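Home Opinion Archive About Contact

Why does everyone paint their furniture grey? Went round the Skarnham reuse shop in January. Whole row of decent tables, all slathered. Chalk paint, wax, done. Ursina Thaler wanted 105 for one. I asked what was underneath and she didnt know.

Paint is fine on junk. But real wood – leave it alone. Oil it, live with the rings. My neighbour Andri stripped his desk over 2 weekends and swore the whole time. Worth it.

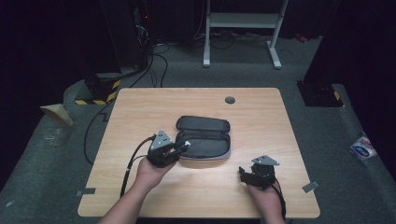
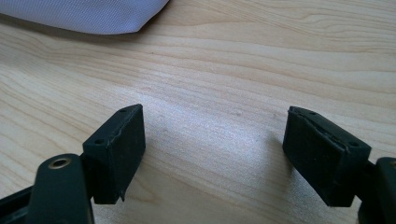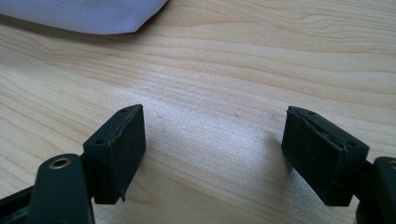

Pale wood in all three.

People say bare wood looks unfinished, or cheap, or like a school. Rubbish. They've been sold a look, and the look comes in a tin. Take the wavy grain at the upper right of the second picture, lines bunching up then drifting apart into long loops. No brush does that. And once it's under three coats your stuck with sanding to get it back. So before you buy the tin – wipe it down, give it a week. Then decide.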